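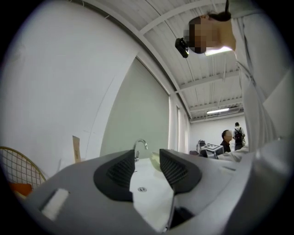

Gurnwood Winter Basketball League: Frequently Asked Questions
Last updated Nov 23, 2018

Who can play in the league?

Anyone 16 or older who lives or works in Gurnwood. Players under 18 need a form signed by a parent or guardian before their first game. There are no tryouts. If you played high school or college ball you are welcome, but please say so when you sign up so the divisions come out fairly even.

What are the divisions?

Open, Recreational and Over-47. The Over-47 division got its odd cutoff years ago, when the old over-45 group voted to move the line instead of letting in younger players. It has stayed there. You can play in both Over-47 and one of the other divisions if you pay both fees, but we will not move games around to fix a conflict in your own schedule.

Can I sign up without a team?

Yes. Mark "free agent" on the form. Jae-in Ryu places free agents and will email you once you have a team. You may ask to be placed with one friend. We can't promise to keep larger groups together unless you register as a full team.

How many players can a team have?

A roster can hold up to 12 names. You need five to start a game and can finish with four if someone fouls out or gets hurt. A team that drops below four forfeits.

How long are the games?

Two halves of 20 minutes each, running clock. The clock stops on whistles in the last 2 minutes of the second half, but only if the margin is 10 points or fewer. Halftime is 4 minutes. Overtime is three minutes, and if the score is still tied after one overtime in the regular season, the game goes down as a tie. Playoff games continue until there is a winner.

How do timeouts work?

Each team gets two per half. They are 45 seconds long and do not carry over. You get one more in each overtime. Any player on the floor can call a timeout if the team has the ball, and so can the coach. If you call one you don't have, it is a technical foul — two shots and the ball to the other team.

Do we need a coach?

No. Most teams in the Recreational division don't have one. You do need a captain, and the captain is the only person who may talk to the officials about a call.

What defense can we play?

Any kind in the Open division. In Recreational, full-court pressure is allowed only in the last two minutes of each half, and a team ahead by 15 or more may not press at all. Over-47 is half-court defense only, man or zone.

Where are the games played?

Bullier Gym has both courts on most game nights. Skirnano Fieldhouse is used when Bullier is booked, mainly in February. The schedule lists the gym next to each game, so check it. Teams have forfeited after driving to the wrong one, and we don't reschedule for that.

What about uniforms?

Shirts must match in color and have a number on the back. Tape numbers are not allowed — they peel off and the scorekeeper can't read them. Raptis Sporting Goods on Mill Street prints numbers on plain shirts and knows our rules, but you can get them done anywhere. Bring a dark and a light shirt if you have both. The home team wears light.

What happens if a game is called off for snow?

Captains get a text by 4 p.m. Games called off for weather are made up at the end of the regular season if the gym is open. Otherwise they are dropped from the standings.

How are playoff spots decided?

The top four teams in each division go through. Ties are broken by head-to-head result, then point difference (capped at 15 per game), then a coin flip.

I was ejected. When can I play again?

You sit out your next scheduled game, playoffs included. A second ejection in the same season ends your season, with no refund. Appeals go in writing to Dionysis Alexiou within two days of the game.

Can I get a refund?

In full up to the day the schedule is posted, and half until your team's first game. After that there are none, except for an injury with a doctor's note.

Who do I contact?

Melina Koutsoukos for registration and fees. Efthymia Margaritis for schedules and scores. If you would like to referee or keep score, both paid by the game, write to Iraklis Ververidis.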